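Why Does Bread Get Puffy?

Posted 31/01/2018

Take a slice of bread and look at it really closely. Closer. Put your nose almost on it! See all those little holes? Some are as tiny as a pinhead and some are big enough to poke a pea into. Every one of those holes used to be a bubble, and every bubble was blown by something alive.

Yes, alive! Today we are going to meet it.

Meet yeast

Yeast is a living thing, but it isn't an animal and it isn't a plant. It is a fungus, so mushrooms are its cousins. The big difference is size. You can pick up a mushroom with your fingers, but one single yeast is so small that you need a microscope to see it at all. A spoonful of the dry brown grains you buy at the store holds billions of them.

In the packet, the yeast is asleep. Scientists have a good word for this: dormant. A dormant thing is alive, but it is resting and waiting for better times. For yeast, better times means warm water and something to eat. Give it both and it wakes right up.

What does yeast eat?

Sugar! Yeast loves sugar. But wait, plenty of bread recipes have no sugar in them. So what is the yeast eating then?

It is eating the flour. Flour is mostly starch, and starch is made of lots and lots of sugar pieces hooked together in long chains, like a paper chain you might hang up at a party. Flour also has little helpers inside it called enzymes (say it EN-zimes). Once the flour gets wet, the enzymes start snipping the chains into short bits, and the yeast gobbles up the bits.

You can feel this kind of snipping happen in your own mouth. Chew a plain cracker for a long, long time without swallowing. After a while it starts to taste a little sweet. Your spit has enzymes too, and they are cutting up the starch in the cracker. Gross and wonderful at the same time!

When yeast eats sugar it makes a gas called carbon dioxide. You already know this gas. It is the fizz in soda, and it is in every breath you let out. Inside a ball of dough, the gas makes bubbles, and the bubbles push the dough up and out.

So why doesn't the gas just float away?

This is my favorite part. If you stirred yeast into a bowl of plain water and sugar, the gas would bubble up to the top, pop, and be gone. Dough holds on to it. Dough can do that thanks to something stretchy called gluten.

Wheat flour has proteins in it, and when they get wet they grab hold of each other and make gluten. Think of a net made out of rubber bands. Now think of thousands of tiny balloons caught in the net, all being blown up at once. The net stretches and stretches, the balloons get bigger, and the whole thing swells.

When you knead dough (push it, fold it, turn it, push it again) you are making the net stronger. At the start the dough is lumpy and it tears when you pull it. Keep going and it turns smooth and springy. Poke it with a finger and the dent slowly fills back in. That's gluten doing its thing!
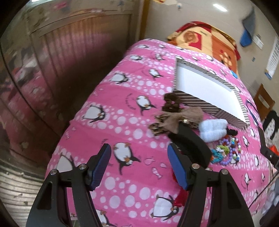 Some people can't eat gluten because it makes them sick, and they need bread made from other flours, like rice flour or corn flour. Those flours don't make the rubber-band net, so bakers add other sticky things to hold the bubbles in. It takes a lot of clever testing to get it right.

Try it: the balloon trick

You can catch the gas yourself. Ask a grown-up to help you with the warm water.

You will need:
An empty, clean plastic bottle, the small kind
A balloon
One packet of dry yeast
3 teaspoons of sugar
Warm water (like bath water, not hot)

Blow up the balloon a few times and let the air out, so it gets nice and stretchy. Pour warm water into the bottle until it is a bit less than half full. Add the sugar and swirl it around. Add the yeast and swirl again. Then stretch the neck of the balloon over the top of the bottle.

Now comes the waiting. Put the bottle somewhere warm and go do something else. When you come back, there should be foam in the bottle, and the balloon should be starting to stand up all by itself! Leave it for an hour and look again. Take a sniff when you pull the balloon off, too. It smells like a bakery.

If your balloon just flops there, don't be sad. Maybe the water was too cold and the yeast is still snoozing. Maybe the water was too hot, and then the yeast has died. Maybe the packet was very old. Check the date on it and have another go.

Want to go further? Set up two bottles side by side, one with sugar and one without. Before you start, guess what each balloon will do and write your guess down. That is just what scientists do, and a wrong guess is every bit as interesting as a right one.

Warm dough, cold dough

Yeast is fussy about temperature. In a cold place it works very slowly. In a nice warm kitchen it gets busy. Bakers use this all the time. If they want dough to be ready for the morning, they can put it in the refrigerator at night, and it will creep up slowly while everybody sleeps. Slow dough often tastes better as well, as the yeast has had more time to make all sorts of flavors.

I learned this the hard way last September, when I left a bowl of dough next to the stove and forgot it. By the time I came back it had climbed over the edge of the bowl, across the dish towel and onto the counter. It looked like a sleepy monster. I scooped it up and baked it anyway, and it came out flat and a bit sour, but we ate it with butter and every crumb went.

What happens in the oven?

When the dough goes into a hot oven, the yeast has one last wild party. It gets warmer and warmer and makes gas faster and faster. The bubbles that are already there get bigger too, because gas takes up more room when it heats up. Bakers call this oven spring. If your oven has a window and a light, pull up a chair and watch. It's better than TV!

Then the middle of the dough gets too hot for the yeast and it dies. The gluten net and the starch go firm, and the bubbles are stuck in place. Those are the holes you saw in your slice. The gas leaks out and plain old air moves in.

On the outside it gets even hotter, and the crust turns brown. The browning makes new smells and new tastes that weren't in the dough at all. Think about how different toast tastes from soft bread. It's the same slice, just browner!

Does all bread have yeast?

No! There are lots of flat breads made with only flour, water and maybe some salt. Tortillas and matzo don't use yeast at all. Soda bread gets its bubbles another way, from baking soda mixed with something sour, like buttermilk. When those two meet they fizz right away, so the cook has to hurry and get the bread in the oven before the fizz runs out.

And then there is sourdough. Bakers who make it don't need a packet. They mix flour and water in a jar and wait, and the wild yeast that was already in the flour starts to grow. They feed the jar a little more flour and water every day, just like a pet. Some people even give the jar a name.

Words to remember

Yeast: a tiny living fungus that makes gas when it eats sugar
Dormant: alive, but resting
Enzyme: a tiny helper that snips big things into smaller things
Gluten: the stretchy net inside wheat dough
Knead: to push and fold dough until it is smooth (the k is silent!)
Oven spring: the last big puff dough makes when it gets hot

Next time there is a loaf on the table, ask for the end piece and a slice from the middle. Look at the holes in both. Are they the same size? Are they round, or squashed? Draw them if you like, and then eat your science.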